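Scoring notes from the Balerthorpe ball, for anyone who walks or judges. Numbers first, opinions after.

1/ Runway had 14 walkers. Panel of seven, chaired by Marta Palamarchuk. Tens across the board to advance, one chop and you're out.

2/ House of Lemieux brought five. Three advanced. Octavian Dobre got chopped on category - the card asked for one metallic piece, he wore none.

3/ Face ran 17 minutes over. The tie between Kirsten Caron and Lorne Turcotte went to a second look under white light. Caron took it, 4 to 3.

4/ Sound: commentator mic was on the same channel as the house mix, so chants dropped out whenever the bass came up. Separate channels at Plunthorpe in June, please.

5/ Floor tape was laid at 100 feet. Too long for Hands Performance. Almost everyone stopped short of the panel.

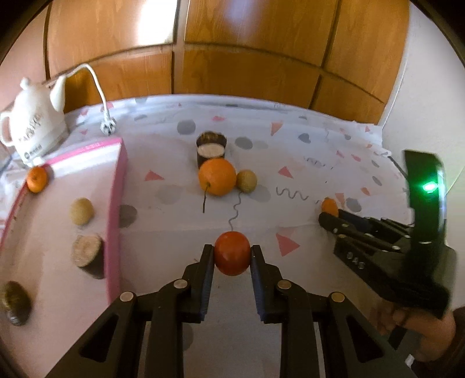 6/ Luminița Gavrilă has the full score sheets. Corrections to her by noon - after that they stand.

Last updated: 4:40 pm

Related
House of Lasau opens its runway practice
Category list for Plunthorpe
How a panel breaks a tie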